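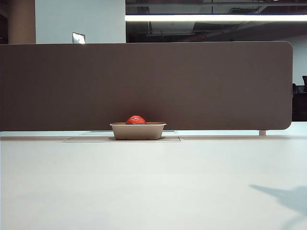

It stopped being a software problem, according to Orysia Vasylenko, on the afternoon the arm came down and kept pushing.

The job was pick and place, soft items into fibre trays, and it had run at the Jirkudcombe office for most of the winter. Vasylenko looks after the cell. Inna Pylypenko writes the control code. Both work for Grurkier, and both were at their desks when it failed.

"I heard the motor note change," Pylypenko says. "It goes up when the arm is holding against something. Then the tray split and I hit the stop."

The arm had gone past its lowest allowed height and pressed the item, the tray and its own fingers into the desk. The force limit should have halted it well before that. One finger was bent and the wrist joint had to be replaced. No one was hurt, though Vasylenko had been reaching into the same space a few minutes earlier to change a tray.

"That's the part I wrote up first," she says. "The finger is a spare part. My hand isn't."

They spent three days on the logs. The force sensor at the wrist reports as a whole number, and the safety check compared that number with a limit. When the sensor lost its supply for a moment it didn't send an error. It sent its last good reading, over and over. The log shows 3,086 identical readings in a row.

"A real sensor never gives you the same number twice for long," Pylypenko says. "There's always a bit of noise. I should have been checking for that and I wasn't."

The height limit was a separate fault. It had been switched off for a calibration run and never switched back on. Pylypenko says the setting was hers, and that nothing on the start-up screen showed it was off.

The supply fault was traced to a connector where the cable bends at the elbow. The cable came from Räsänen and was fitted by Grurkier. Vasylenko thinks it was clamped too tightly at their end, and doesn't blame the maker.

Several things have changed. The arm now stops if the force reading stays the same for three samples. The height limit can't be turned off without a key, and the screen goes amber while it is. Trays are changed with the drive power isolated.

"It costs us time on every change," Vasylenko says. "I was asked whether we could skip it on short runs. I said no."

The cell restarted at a quarter speed and has since done 1,024 cycles without a stop. Pylypenko isn't reading much into that yet. She wants to pull the connector in March and look at the pins.

14 shares | 3 comments

Comments

gantry_pete
We had the frozen reading thing on a palletiser. Same cause, bad connector. Ours only dropped a box.

M. Orr
Is three samples not a bit tight? Would expect false stops with a coarse sensor.

L. Haig
Key switch is right. Ours was a tick box and everyone ticked it.

Related
Stokura recalls batch of door interlocks
Checking a light curtain after a desk move
Who signs off a restart?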